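Home News Phones Tablets Accessories Deals Contact

Candov adds tablet sleeves to its accessory line

Candov, the maker of phone cases and screen protectors, is moving into tablet sleeves this May. The first model, the Prinness, comes in 3 sizes and will be sold through the company's own web store and at the Hanthorpe chain of electronics shops.

The Prinness is a slip-in sleeve with a zipper along the long side and a flat pocket on the front for a charger and cable. The lining is brushed polyester. The outside is a woven fabric treated to shed light rain, though Candov says the sleeve is not waterproof and should not be left out in a storm. Colors at launch are gray, navy and dark green.

Until now the company has sold only phone accessories, most of them under the Tamuno name. The Tamuno folio case, with its card slots and fold-out stand, stays in the catalog. A version for larger phones that was promised last year has been dropped, and customers who placed an early order will get their money back or store credit, whichever they prefer.

Hanthorpe will carry the sleeves in 50 of its shops to begin with. The small and medium sizes go on the shelf first. The large one is online only until the fall, when the chain changes its displays.

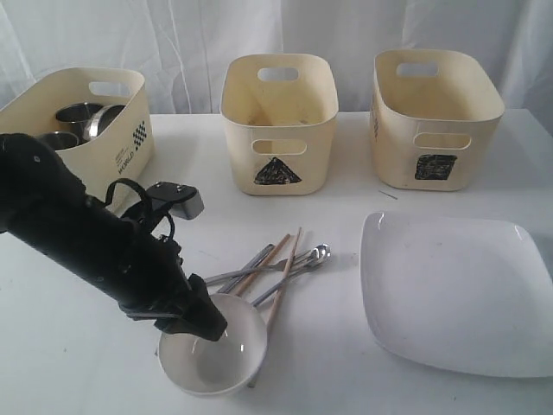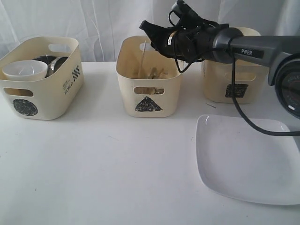
Each sleeve has a one-year warranty covering the zipper and the seams. Stains and normal wear are not covered. Claims go through the web store, including for sleeves bought at Hanthorpe, and buyers need to keep the receipt. Returns of unused sleeves are accepted for 5 weeks after purchase.

Candov made 2270 sleeves for the first run and has a second one planned for late summer. A keyboard pouch in the same fabric is also in the works, but the company has not set a price or a month for it.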